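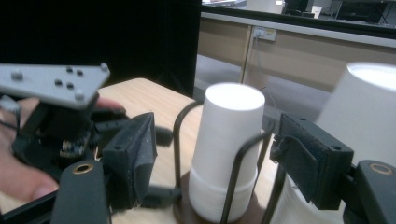 Cup stack in its wire holder

crumbcakejo
Okay who else has been to the new Zitska on Kellance Street? Went Sunday with my sister and we waited 45 minutes for a table, then they told us the upstairs menu is brunch only and you have to go back down for the dumplings. So we went back down. Dumplings were so good though!! Pork and chive, 7 to a plate, crispy bottoms, a little too much vinegar in the dip for me. I'd go again but on a weeknight.

pontoon_dave
Same wait for us. I liked the mushroom ones better than the pork. The brunch looked like a lot of money for eggs.

Edeltraud Fuchs
I have to disagree about the dip, the vinegar is the best part. My complaint is the coffee. It's weak, and it costs more than at Baumgart, where they roast their own and refill you once for free. The plum cake at Zitska was dry too (I ate it all, so take that how you like). 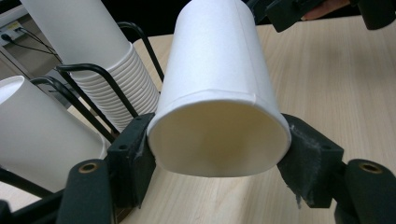
Paper cup, plain white

crumbcakejo
Edeltraud noooo, the plum cake was my favorite thing! Maybe you got an end piece? Mine had that sticky layer on the bottom.

hollis262
Baumgart does not refill you for free anymore. They stopped in February. I asked and got a look.

Edeltraud Fuchs
I got a refill last week, at the Sukbridge one. Maybe it's only that branch.

hollis262
Must be, I go to the one by the station. Figures.

pontoon_dave
Back to Zitska, does anybody know if they take bookings? My parents are visiting and my dad won't stand in a line for anything, dumplings included.

crumbcakejo
Only for six or more, and only upstairs. Which means brunch, sorry! We got there at 11:30 and I think that was our mistake. The girl at the counter said it's quieter after 2.

lemonrind
Went at 2:15, still waited twenty minutes. Pork ones were sold out. Mushroom was fine, kind of bland without the chili oil, so ask for the chili oil.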